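Projects > Skomine > Meetings

Skomine data collection group: minutes, December 29, 2024

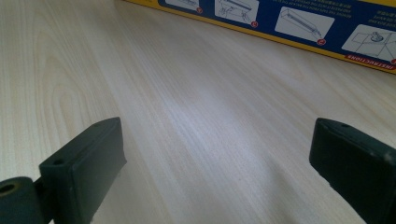 Hand-held gripper open over the tabletop, yellow-and-blue box at upper right.

Present: Ikechukwu Amadi (chair), the Clidport and Ocampo collection teams, Pikard by phone.

1. Count so far
Great month! We stand at 2095 recorded demonstrations, up from 963 at the last meeting. Clidport went past its target of 1064 on its own, and Ikechukwu thanked both teams. Ocampo would like a second hand-held gripper before its next round. Agreed.

2. Quality check
Pikard has reviewed almost 2000 of the recordings. Main complaint: people start closing the fingers too early, so the approach is hard to learn from. New rule: begin every take with the fingers wide open and hold still for two seconds. Ocampo tried this on a small batch and the clips were a pleasure to label (their words, and we all cheered a bit).

3. Box task
Discussion of whether to keep boxes with busy printing on them. Clidport worried the model would latch onto the artwork. Pikard wants more of it, in every orientation, upside down included. Agreed to keep them and add plain cartons for comparison. Really looking forward to seeing how the next training run handles the mix.

4. Tabletops
Too much pale wood grain in the set. Both teams to add a dark surface and a patterned cloth.

Actions
Ikechukwu: order gripper for Ocampo
Pikard: send revised labeling sheet
Clidport: source plain cartons

Meetings | Task lists | Labeling guide | Contacts

Contact the Skomine group | © 2024 Skomine | Back to top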